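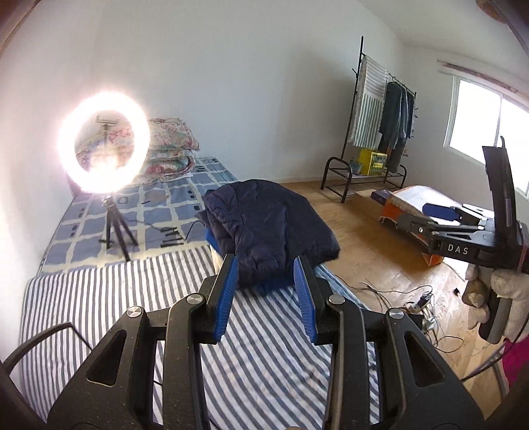 *Fig. 1. Navy puffer jacket, folded, on a striped sheet.*

# Textiles and Household Care, Week 3: Insulation, Fill and Storage

Handout prepared by Teresa Moreira. Read before the workshop and bring it with you. The lab sheet for the Noten samples is separate.

## 1. How clothing keeps you warm

A garment doesn't produce heat. It slows the loss of heat from the body, mostly by holding air still. Moving air carries warmth away by convection, while still air conducts it poorly. Fibre matters less than students expect. What matters most is how much air the fibre can hold in place, and for how long.

Terms used this week:

- **Loft**: the thickness of an insulating layer at rest.
- **Fill**: the loose or sheeted material between shell and lining.
- **Baffle**: a stitched or walled channel that stops fill from shifting.
- **Recovery**: the return of loft after compression.
- **Hand**: how a fabric feels when handled.

## 2. Down and synthetic fill

Down is the undercoat of ducks and geese. Each cluster has fine filaments running out from a central point, and the filaments push against their neighbours. It is light for its warmth and recovers well if looked after. When wet it clumps and loses most of its loft.

Synthetic fill is usually polyester, either as short loose fibres or as a continuous sheet. It is heavier than down for the same warmth, dries faster, and keeps some loft when damp. Repeated compression breaks the fibres down, and the loss is permanent.

You can't reliably tell one from the other by looking at a finished garment. Read the care label. If the label is missing, feel for small quills through the lining, and if you're still unsure, treat it as down.

## 3. Shells and linings

Most quilted jackets have a tightly woven nylon or polyester shell. The weave has two jobs: keeping wind out and keeping fill in. Fill that works its way out along the stitching is called leakage. Do not pull a protruding feather. Pinch it from the lining side and draw it back in, then rub the hole gently to close the yarns.

Donal Buckley will cover coatings and water repellency in Week 5, so they are left out of these notes.

## 4. Washing

1. Close all zips and empty the pockets.
2. Use a front loader on a gentle cycle. Top loaders with a centre agitator can tear baffles.
3. Use a mild liquid detergent. No fabric softener, which coats the filaments.
4. Run 2 rinses.
5. Support the whole garment when lifting it out. Wet fill is heavy and strains the seams.
6. Tumble dry on low, stopping to break up clumps by hand. Down often needs several cycles.

A jacket that feels dry on the outside can still be damp in the middle of each baffle. Leave it out overnight and check again before putting it away.

## 5. Storage

Folding is fine for short periods. For the off-season, hang the garment on a broad hanger or lay it loosely in a breathable bag. Vacuum bags save space but hold the fill flat for months, and synthetic fill in particular may not come back.

Plastic tubs keep out dust and insects. They also keep moisture in, so anything going into a lidded tub must be fully dry. Check tubs once in November, before the garments are needed.

Relative humidity in a storage area should stay below 70 per cent. Basements are often above this in summer. Cyril Wragg has hygrometers to lend; sign the sheet on the cupboard door.

## 6. Workshop task

Work in groups of 3. Each group gets one down panel and one polyester panel from the Noten set.

- Measure loft at rest, at the centre and at two corners.
- Load the panel with the 1,000 g plate and leave it for the time on the lab sheet.
- Remove the plate and measure again straight away, then at each interval given.
- Plot recovery against time for both panels on the same axes.

Label your graph with units. Marks were lost on this last term.

## Reading

Course reader, chapter 4, "Still Air". The section on wool is optional. Gebremedhin Mekonnen has the two spare copies in the Hayes room, for use there only.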